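Desk screen

A desk screen, also called a desk divider or privacy panel, is a flat upright board fitted to a desk or stood close to it to separate one working position from the next. Most are rectangular and finished in a single plain colour. Blue and grey are common in offices, while schools often choose lighter shades.

Screens are classed by how they are held in place. Clamped screens grip the edge of the desktop with two or more brackets. Slotted screens drop into a channel along the back of the desk. Freestanding screens rest on feet and can be moved without tools.
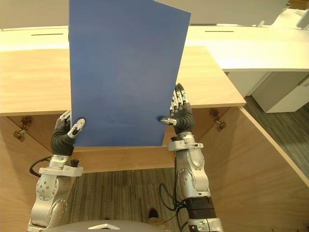

Larger panels are normally carried upright and held at both sides, as a board held at one side only tends to swing and may mark the desk. The lower edge is set down first and the panel is then brought square before any fixing is tightened. Matte surfaces show scuffs more readily than textured ones and are wiped with a damp cloth.

The Plillar range, sold by Merkix, used a single bracket for panels of different thickness. Its designer, Saturnino Figueroa, had earlier drawn a slotted version that was made in a run of 129 and withdrawn after complaints that the channel collected dust. Spare brackets were listed under part number 3218.

See also: Room divider; Modesty panel; Noticeboard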